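주방도구 정리 참가자 모집 (수시, 자리 차면 마감)

Wundthorpe 생활동작팀에서 주방도구 거는 작업 해주실 분 구합니다. 급하게 올립니다. 지난번 공고에서 다 못 채웠어요.

무슨 일이냐면
뒤집개, 국자, 거품기 같은 조리도구를 테이블에서 집어서 걸이대에 겁니다. 걸고, 내리고, 다시 놓고, 또 겁니다. 앉아서 하는 작업이고 무거운 거 없음. 요리는 안 합니다. 불도 안 씁니다.

단순 반복이라 지루할 수 있어요. 이 부분은 미리 알고 지원해 주세요. 대신 도구가 중간중간 바뀝니다. 손잡이 끝 구멍이 작은 것, 고리에 잘 안 걸리는 것, 머리가 무거워서 한쪽으로 도는 것 등등. 익숙해지면 금방 합니다.

모집인원
20명. 성별 무관, 만 19세 이상. 경력 필요없음.

기간 / 시간
3월 한 달간. 오전반 9시 30분~12시 30분, 오후반 2시~5시 중 택1. 금요일은 오후반 없습니다 (정비). 최소 4회 이상 나오실 수 있는 분만요. 하루만 하고 싶다는 문의 많은데 어렵습니다. 첫날은 교육으로 거의 다 지나가요.

장소
Pornach관 432호. 엘리베이터 내려서 왼쪽 끝. 532호 아닙니다!! 한 층 위로 잘못 가시는 분이 계속 계세요. 532호는 Lemaire 쪽 사무실이고 거기 물어봐도 저희 일정은 모르십니다. 주차는 지원 안 되니 대중교통 이용 부탁드려요.

작업 내용 조금 더
양손에 집게형 장치를 끼고 합니다. 맨손 작업 아니에요. 장치 끼고 도구 집는 감각이 처음엔 좀 낯섭니다. 첫날 교육때 연습 시간 따로 드리고, 연습 시간도 참여시간에 들어갑니다. 도구는 눈금 그려진 판 위에 놓고 시작하고, 놓는 위치는 담당자가 매번 말씀드립니다. 본인 마음대로 옮기지 말아주세요.

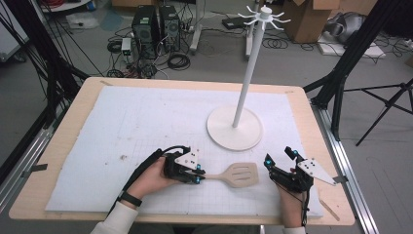
작업 자리. 구멍 난 뒤집개와 흰색 걸이대(고리 8개).

순서는 대략 이렇습니다
- 도착, 손 씻기, 장치 착용
- 담당자가 도구를 놓으면 신호 듣고 시작
- 손잡이 쪽을 집어서 고리에 걸기
- 손 떼고 잠깐 정지. 이거 자주 까먹으십니다
- 다음 도구
- 한 세트 끝나면 쉬는시간. 물, 커피 있음

빨리 하는 것보다 평소 부엌에서 하던 속도로 해주시면 됩니다. 떨어뜨려도 괜찮아요. 떨어뜨리면 줍지 말고 그냥 손 들어주세요. 고리에 걸다가 걸이대가 흔들리면 멈출때까지 기다렸다가 진행.

이런 분이면 좋아요
- 부엌일 평소에 하시는 분 (자취생 환영)
- 같은 자리에 40분 정도 앉아있는 거 괜찮은 분
- 시간 약속 지키시는 분. 제일 중요

이런 경우는 어렵습니다
- 손목이나 손가락을 최근에 다치신 분, 치료중이신 분
- 긴 인조손톱 (장치 착용이 안됨)
- 지난 회차에 연락없이 안 나오신 분

복장
편한 긴팔이면 됩니다. 소매가 너무 넓으면 도구에 걸려서 불편해요. 반지, 팔찌, 시계는 빼고 시작합니다. 작은 사물함 있으니 거기 넣으시면 되고 귀중품은 되도록 가져오지 마세요. 바닥에 선이 많으니 굽 높은 신발 X. 자리로 들어가실 때 발밑 꼭 보고 다녀주세요.

사례비
회당 지급이고 금액은 신청 확인 메일에 적어드립니다. 마지막 참여일 다음 주에 본인 명의 계좌로 한번에 입금. 중간에 그만두셔도 나오신 만큼은 드려요. 통장사본은 첫날 가져오시면 됩니다. 신분증도요.

촬영 관련
작업하는 손과 테이블 위주로 촬영합니다. 얼굴은 찍지 않습니다. 첫날 동의서 읽고 서명하셔야 시작 가능. 읽어보고 안 하고 싶으시면 그냥 가셔도 되고 불이익 없습니다. 현재까지 모인 걸기 동작 기록이 3,149건인데 3월에 도구 종류를 더 늘리려고 합니다.

신청방법
Jasier 게시판에서 "주방도구 3월" 글 찾아서 신청서 작성. 아래 내용 꼭 써주세요.
- 성함, 연락처
- 가능한 요일, 오전반/오후반
- 주로 쓰는 손 (왼손잡이 분들 꼭 표시요, 지금 많이 부족합니다)
- 이전 참여 여부

댓글로 연락처 남기지 마세요. 다 보입니다. 신청서 받은 순서대로 메일 드리고, 사흘 지나도 메일이 없으면 스팸함 먼저 확인해 주세요. 그래도 없으면 게시판 쪽지로.

자주 물어보시는 것
친구랑 같이 신청해도 되나요 → 됩니다. 신청서는 각자. 자리가 하나라서 같은 시간에는 못 합니다.
늦으면요 → 10분까지는 기다립니다. 그 뒤로는 그날 참여가 취소될수 있어요.
작업 중에 이어폰 → 안됩니다. 신호를 들으셔야 해서요.
집에서 쓰는 도구 가져가도 되나요 → 마음은 감사한데 정해진 도구만 씁니다.
왼손잡인데 괜찮나요 → 네!! 환영

시간 변경은 전날 오후 5시까지 꼭 쪽지 주세요. 당일 변경은 뒷사람 시간까지 밀려서 곤란합니다.

인원 차면 제목에 [마감] 달아놓겟습니다. 마감 후에는 대기자로만 받아요.

Wundthorpe 생활동작팀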